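Foro › Trabajo en almacén y manipulado › Automatización
Tema: Gastow nos pasa de la línea de cestas a "enseñar" con pinzas

Imprimir | Enviar por correo electrónico

Utilizamos cookies propias y de terceros para mejorar la navegación. Si continúa, consideramos que acepta su uso. Aceptar | Configurar

raed_salameh
22 de diciembre de 2023

Buenas. Trabajo en Gastow, en la nave de Clollura, preparando cestas y cajas de fruta. Somos fijos discontinuos casi todos. Este año, a mitad de campaña, nos han sacado a dos personas de la línea y nos han puesto a hacer demostraciones con pinzas de mano. Coges la fruta con la pinza, la dejas en su sitio, se graba y se repite. El programa que guarda las sesiones se llama Okix.

Mi duda es de categoría. En el contrato pone manipulador y seguimos cobrando como manipuladores, con la diferencia de que en la línea había prima por caja y aquí no hay prima de nada. El encargado dice que en enero se verá. ¿Alguien ha pasado por algo parecido y sabe si se puede pedir que conste por escrito?

hongmei_h
Moderadora

Muevo el tema a Automatización, estaba en Nóminas.

Raed, lo primero es mirar si te han dado algún papel. Si hay cambio de funciones y baja el salario real por la prima, pídelo por escrito a personal y guarda copia con sello o acuse. No firmes nada con fecha anterior a la que sea.

dennisdobson

Llevo muchos años de mantenimiento y voy a decir lo que no queréis oír. Si os están grabando cómo cogéis la fruta es para que luego la coja un brazo. Prima o no prima, estáis formando al sustituto y además cobrando menos por hacerlo. Yo me negaría hasta tenerlo negociado.

dat.khuc

No lo veo igual. Yo estuve en la línea de Gastow hasta el año pasado y lo que había que coger a mano eran los rincones de la cesta, lo pequeño que va entre medias. Eso te deja la muñeca hecha polvo en dos semanas. Si un brazo hace eso y yo hago el cierre y el lazo, firmo ahora mismo.

Lo de la prima sí es un problema y ahí le doy la razón a Raed.

dennisdobson

Firmas tú porque ya no estás. ¿Cuántos hacen falta para el cierre y el lazo? Cuenta los puestos antes y después.

raed_salameh

En la línea de cestas éramos los mismos que el año pasado hasta que nos sacaron a nosotros dos. No han metido a nadie en nuestro lugar, lo han repartido. Las compañeras no están contentas y alguna no nos habla mucho, como si lo hubiéramos pedido nosotros. No lo pedimos.

yuxiyuan

Trabajo en Jiang, otra empresa de manipulado, y allí empezamos antes con lo mismo. Cuento cómo fue por si sirve.

Al principio no había ni objetivo. Luego pusieron uno de 200 repeticiones válidas por turno y persona. "Válida" significa que alguien la revisa después y no la tira. Se tiran por cosas que tú no notas: que la mano ha ido demasiado deprisa, que has cerrado la pinza dos veces, que has rozado la fruta de al lado. El primer mes nos tiraban muchísimas y no nos decían por qué. Protestamos y ahora la revisión la hace una compañera que viene de la línea y que al final del turno te enseña las rechazadas.

De puestos: en mi turno no se ha ido nadie por esto. Tampoco se ha contratado. El brazo que pusieron hace manzanas y naranjas en bandeja y poco más. Las cestas se siguen haciendo a mano.

dennisdobson

"Poco más" de momento.

yuxiyuan

De momento, sí. No puedo contar lo que no ha pasado.

hongmei_h
Moderadora

Dennis, Yuxi, bien los dos, pero que no se convierta en otro hilo de futurología, que ya tenemos tres abiertos.

Raed, ¿cuántas sesiones lleváis? Si hay registro de lo hecho, tienes una base para pedir una prima equivalente.

raed_salameh

Okix lo cuenta todo. Entre los dos llevamos 3073 repeticiones guardadas desde que empezamos. De las mías hay 1095 aceptadas. Las de mi compañera no las pongo porque no le he preguntado.

En la línea, con el ritmo que llevaba yo, la prima de diciembre me arreglaba el mes. Ahora el recibo viene pelado. He pedido por escrito, como decíais, que me expliquen qué concepto sustituye a la prima. Todavía no hay respuesta.

dat.khuc

¿Y cómo es el trabajo en sí? Pregunto porque me han hablado de una plaza ahí para la campaña de Reyes y no sé si es de esto o de línea. ¿Se está sentado?

raed_salameh

Sentado o de pie, como quieras. Dos pinzas, una en cada mano. Pesan poco al principio y a las tres horas pesan. Lo que más cansa es ir despacio. Uno viene de la línea con la costumbre de tirar de muñeca y aquí tienes que acercarte, abrir, cerrar y soltar como si la fruta fuera de cristal.

Pongo foto de la mesa.

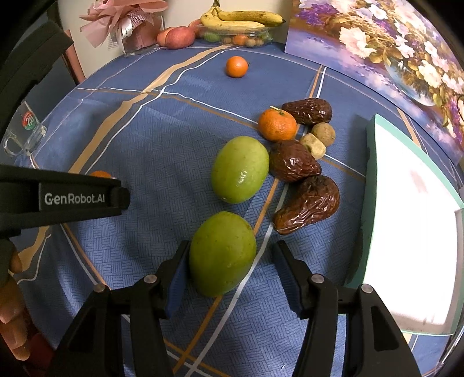

Tiempo de lectura del hilo: 7 minutos

raed_salameh (continúa)

El paño azul tiene trama y rayas, y ahí encima va la fruta suelta. La verde ovalada es de las fáciles, la abrazas con las dos almohadillas y sube. Las mandarinas también van bien. El dátil es otra historia. Es alargado, curvo, con la piel arrugada, y según cómo lo pilles gira o se te va de punta. Al dátil le tengo manía. En la línea lo cogía sin mirar.

Lo que pone GenRobot.AI en el costado es la pinza de la izquierda, por si a alguien le interesa la marca. Yo no la he elegido.

dat.khuc

Pues me lo imaginaba más de laboratorio. Parece la mesa de mi tía en fiestas, con los plátanos al fondo y el regalo del lazo rosa.

Lo del dátil me lo creo. En cesta siempre se quedaba para el final.

yuxiyuan

En Jiang empezamos con una sola pieza sobre la mesa y luego fueron mezclando. Con varias juntas cambia mucho, sobre todo si hay una grande pegada a una pequeña. Un consejo para el dátil: entra a lo ancho, con la pinza cruzada respecto a lo largo de la pieza, y no cierres hasta tener las dos caras tocando. A mí me bajaron las rechazadas bastante.

Y haz pausas aunque no te toquen. El dolor ahí no es de muñeca, es del dedo y del antebrazo. Tuvimos una baja por eso y después pusieron descanso cada hora. Pedidlo desde ya, que es más fácil de conseguir que el dinero.

dennisdobson

Vale, retiro lo de negarse. No conozco el puesto y vosotros sí. Mantengo lo otro: 1095 cogidas aceptadas son un producto que la empresa se queda y que va a seguir usando cuando Raed esté en su casa esperando el llamamiento. Una caja de fruta se vende una vez. Eso hay que ponerlo encima de la mesa cuando se hable de dinero, y no lo veo en ninguna tabla salarial.

dat.khuc

También el truco del que lleva veinte campañas se lo queda la empresa cuando se lo enseña al nuevo. Nunca se ha pagado aparte.

dennisdobson

Y estaba mal.

hongmei_h
Moderadora

Sobre eso, en otra empresa de la zona lo que se pactó fue un plus de formación. No era gran cosa, pero dejaba por escrito que la tarea era distinta de la de manipulado y que el tiempo contaba para el llamamiento del año siguiente. Para un fijo discontinuo eso último importa más que el plus. Raed, pregunta expresamente si las horas de pinza te cuentan en la misma lista o en otra. Si crean una lista aparte podéis perder puesto en la de línea.

raed_salameh

No se me había ocurrido lo de la lista. Lo pregunto mañana.

Yuxi, gracias por lo del dátil, he probado a cruzar la pinza y se escurre menos. Las revisadas de hoy no las sé todavía, salen con retraso.

Y una cosa para Dennis, sin mala intención. Las compañeras de la línea piensan como tú y lo entiendo. Pero si digo que no, ponen a otro, y ese otro va a ser alguien de una ETT que no ha cogido un dátil en su vida. Prefiero estar yo y pelear la prima desde dentro.

dennisdobson

Sin mala intención tampoco, eso mismo decían en mi taller cuando entró el paletizador. Los que lo aprendieron se quedaron y los demás no. Así que igual haces bien por ti. Por el resto no lo sé.

yuxiyuan

En mi turno rotamos. Dos semanas pinza y dos semanas línea, todo el que quiere. Lo pidió la plantilla y la empresa aceptó porque le interesaba tener manos distintas en las grabaciones. Con la rotación se acabó el mal ambiente, o casi todo. Además recuperas parte de la prima cuando te toca línea.

raed_salameh

Eso lo veo posible aquí. Lo comento con mi compañera y lo llevamos juntos – ella tiene más antigüedad y a ella le hacen más caso.

dat.khuc

Al final la plaza de Reyes es de línea. Empiezo la semana que viene. Raed, si sale lo de rotar me apunto.

raed_salameh

Actualizo. Personal ha contestado a lo de las listas: dicen que es la misma y que las horas cuentan. Me lo han dicho de palabra, les he pedido un correo. De la prima siguen sin decir nada y la rotación la tienen que consultar. En cuanto tenga el correo lo pego aquí, tapando nombres.

hongmei_h
Moderadora

Bien. Dejo el hilo abierto.

Imprimir | Enviar por correo electrónico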